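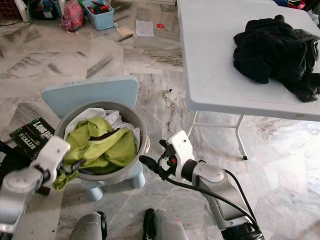
Green cloth, grey basin, small blue chair.

How to wash cleaning cloths by hand

Lieven Van Leeuwen, 2019-11-08

The washing machine in our flat on Flurville broke in August and the landlord is still thinking about it. I have become good at washing cloths in a basin, a skill I had hoped to die without.

You need a basin, two spoons of soda crystals, a little plain soap and somewhere to put the basin that isn't the floor. Your back will have views on the floor.

1. Shake the cloths out over the bin. Crumbs turn to porridge in warm water.

2. Sort them. Anything that has been near the toilet gets its own wash and, ideally, its own postcode.

3. Fill the basin halfway with hot tap water and stir in the soda. Wear gloves. I skipped them once and had the hands of a retired fisherman for a week.

4. Push the cloths under and leave them for 54 minutes. An hour is fine too, but my kitchen timer sticks at 54 and I've stopped arguing with it.

5. Rub each cloth against itself with the soap, paying attention to the hems, where the grease goes to hide.

6. Rinse until the water runs clear. Microfibre takes longer than cotton and shows no gratitude.

7. Wring, shake hard, and hang up by one corner. 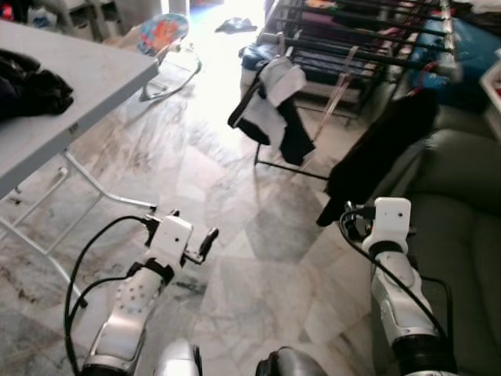 White folding table on the pale marble floor.

A folding table is handy for laying cloths flat if you have no line. Put an old towel down first and turn them after a few hours.

Leave out the fabric softener. It coats the fibres, and you end up with a lovely-smelling cloth that pushes water politely from one side of the worktop to the other.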